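Sydorenko Fund — progress report, September
Project: Flower handling at the Nandirwood workshop

Hello again! The big item this time is the open day, so I'll start there and get to the money after. We had 249 people through the doors, well up on what we'd told you to expect, and the last of them left at almost 5 in the evening. I lost my voice by lunchtime.

Most visitors were local growers and florists, plus a good-sized group from the packing house at Skokmont. They wanted to know the same thing you asked in the spring — can the arms pick up one stem when it's lying across another one? We're getting there. Out of 686 logged attempts since the last report, 63 ended with two stems in the gripper, mostly where leaves had hooked together. Leaves are our headache now, much more than blooms. The florists had plenty to say about that (one told me to strip the lower leaves first, like any sane person would), and I wrote a lot of it down.

We used artificial flowers all day, roses and hydrangeas, and kept the two arms at the same white table so people could crowd in from the front.

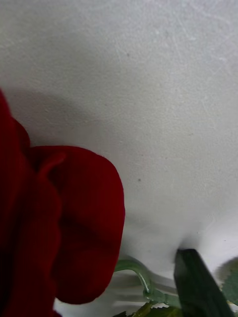
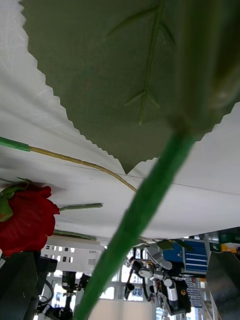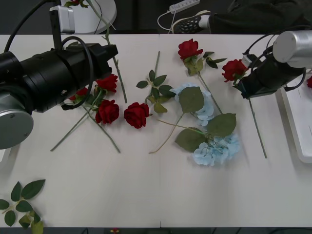
The Taselon software update went in two weeks before the open day, later than planned, and I'd still like a slower approach speed near the petals. That's on the list for next month, along with new padding for the fingers.

On spending, we're inside the budget except for printing, where I ordered more leaflets than I should have. Skokmont has asked us to bring a smaller version of the demo over to them, and I'd love to say yes — could you let me know whether travel can come out of the equipment line?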